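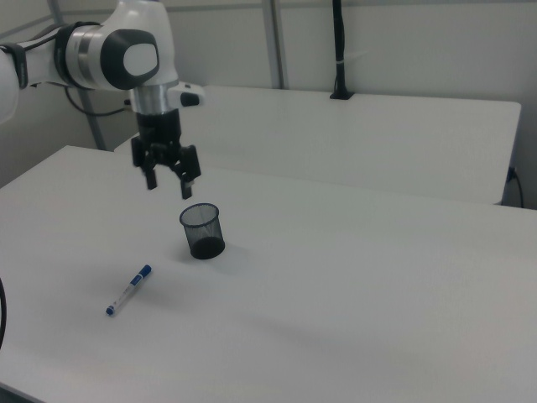

Chiamaka Yusuf

Progress report to Likance, second period

The grant covers furniture and desk supplies for the study rooms at Prandari. This report says what has been bought, what has been set up and what is left to do before the end of July.

Furniture

The large white tables are in. We ordered 12 from Zamfir and all of them have been delivered, seven in the first load and the rest a fortnight later. One came with a damaged foot and Zamfir replaced the foot without charge. The tables stand in two rooms, with the smaller room keeping its pale grey panelled walls. We had asked for a price to repaint the panels and decided against it, as the money was better spent on chairs.

The tables cost £1,836 less than the sum set aside for them. With your agreement, given by email, we moved £678 of this to the supplies line. The remainder is unspent and we would like to discuss it at the next review.

Chairs are late. The supplier, Flulo, has changed the delivery day twice. Until they come we are using the old stacking chairs, which are a little low for the new tables. People have put up with this but it has been mentioned more than once in the comments book.

Desk supplies

Each table is to have a pen cup and at least one marker. We chose black mesh cups. They weigh very little and do get knocked over, and I would look at a heavier cup if we order again. The markers are blue and white. They are kept on the tables and we refill from the store cupboard on Sunday evening, when the rooms are closed.

Markers go missing at a steady rate. I have put a note by the door and we now hold spare boxes back instead of setting everything out at once. Scissors and staplers are signed out from the desk -- this was a condition of the insurance and has caused no trouble.

Keeping the tables clear

In the first period the tables filled up with leaflets, lost property and cups from the kitchen. The rule now is that only the pen cup and markers stay out overnight. Whoever closes up puts the rest in the crate under the noticeboard. It takes a few minutes and has made the morning cleaning quicker. The white tops show ink, and the cleaners have asked for a different spray, which I have ordered from the supplies line.

Still to do

Chairs from Flulo, to be delivered and checked.
Shelf labels for the store cupboard.
Felt pads for the table feet in the larger room -- the floor is marking near the window.
Final invoices to be sent to Likance with the closing report.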